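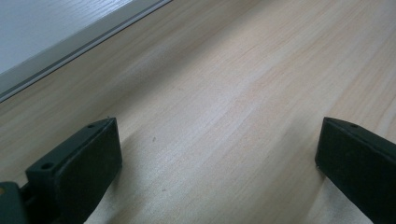 Abb. 4-1: Tischoberfläche mit heller Holzmaserung

4 Gedenkseite und Kondolenzbuch einrichten

Dieses Kapitel richtet sich an Bestattungshäuser und an Angehörige, denen die Verwaltung einer Gedenkseite im Portal Lirnon übertragen wurde. Vorausgesetzt wird ein freigeschaltetes Benutzerkonto (siehe Kapitel 2). Die Angaben gelten für die Programmfassung mit Stand 01.08.2026.

4.1 Gedenkseite anlegen

1. Melden Sie sich im Portal an und wählen Sie im Hauptmenü den Eintrag "Gedenkseiten".
2. Klicken Sie auf "Neue Seite". Das Stammdatenblatt wird geöffnet.
3. Tragen Sie Vornamen, Familiennamen und gegebenenfalls den Geburtsnamen der verstorbenen Person ein. Die Schreibweise muss mit der Sterbeurkunde übereinstimmen.
4. Erfassen Sie Geburts- und Sterbedatum. Ist nur das Jahr bekannt, lassen Sie Tag und Monat frei.
5. Geben Sie bei Bedarf einen Leitspruch ein. Das Feld fasst 80 Zeichen einschließlich Leerzeichen.
6. Wählen Sie unter "Gestaltung" eine der Vorlagen Aryee oder Fladivmont. Die Vorlage Aryee ist einspaltig aufgebaut, die Vorlage Fladivmont zeigt den Lebenslauf neben dem Kondolenzbuch.
7. Speichern Sie den Entwurf.

Hinweis: Der Entwurf ist ausschließlich für die verwaltenden Personen sichtbar. Eine Veröffentlichung erfolgt erst nach Abschluss der Schritte in Abschnitt 4.3.

4.2 Kondolenzbuch einstellen

Das Kondolenzbuch ist nach dem Anlegen der Seite zunächst geschlossen. Vor dem Öffnen sind die Zugangsart und das Freigabeverfahren festzulegen.

1. Öffnen Sie den Entwurf und wechseln Sie auf die Registerkarte "Kondolenzbuch".
2. Legen Sie die Zugangsart fest:
"Offen" - jede Person kann ohne Anmeldung einen Eintrag verfassen.
"Mit Anmeldung" - ein Benutzerkonto oder die Bestätigung der E-Mail-Adresse ist erforderlich.
"Nur mit Einladung" - Einträge sind nur über den versandten Einladungslink möglich.
3. Bestimmen Sie unter "Freigabe", ob Einträge sofort erscheinen oder vorher geprüft werden. Voreingestellt ist die Prüfung.
4. Hinterlegen Sie mindestens eine E-Mail-Adresse für Benachrichtigungen über neue Einträge.
5. Schließen Sie den Vorgang mit "Übernehmen" ab.

Ein Eintrag darf höchstens 1000 Zeichen umfassen. Längere Texte werden vom System nicht gekürzt, sondern mit einer Meldung an die verfassende Person zurückgegeben. Fotografien und Gedenkkerzen zählen nicht zum Zeichenumfang.

Achtung: Das nachträgliche Umstellen von "Nur mit Einladung" auf "Offen" macht auch bereits vorhandene Einträge öffentlich. Holen Sie zuvor die Zustimmung der Verfasserinnen und Verfasser ein.

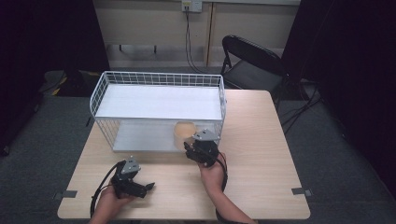
Abb. 4-2: Weißes Gitterregal mit zwei Ebenen, im unteren Fach ein beiger Becher

4.3 Seite prüfen und veröffentlichen

1. Rufen Sie die Vorschau auf und prüfen Sie sämtliche Namen und Daten. Lassen Sie die Angaben nach Möglichkeit von einer zweiten Person gegenlesen.
2. Ergänzen Sie Ort und Uhrzeit der Trauerfeier, sofern die Familie eine öffentliche Bekanntgabe wünscht. Andernfalls aktivieren Sie das Feld "Beisetzung im engsten Kreis".
3. Bestätigen Sie, dass die Einwilligung der bestattungspflichtigen Angehörigen vorliegt. Verwenden Sie hierfür das Formblatt 859, das im Bereich "Dokumente" bereitsteht.
4. Klicken Sie auf "Veröffentlichen". Die Adresse der Gedenkseite wird angezeigt und kann in die Traueranzeige übernommen werden.

Hinweis: Formblätter der Fassung vom Juli werden weiterhin anerkannt. Ältere Fassungen weist das System beim Hochladen ab.

4.4 Einträge verwalten

Neue Einträge erscheinen in der Liste "Zur Prüfung". Mit "Freigeben" wird ein Eintrag sichtbar, mit "Zurückstellen" verbleibt er in der Liste. Über "Ablehnen" wird er entfernt; eine Mitteilung an die verfassende Person ergeht nur, wenn das entsprechende Feld aktiviert ist.

Zurückgestellte Einträge werden nach 58 Tagen gelöscht. Eine Wiederherstellung ist danach auch durch den Kundendienst der Firma Birko nicht mehr möglich.

Achtung: Wortlaut und Rechtschreibung fremder Einträge dürfen durch die verwaltende Person nicht verändert werden. Korrekturwünsche sind von der verfassenden Person über den Link in der Bestätigungsnachricht vorzunehmen.

Zum Herunterladen und Drucken des Kondolenzbuchs siehe Kapitel 5.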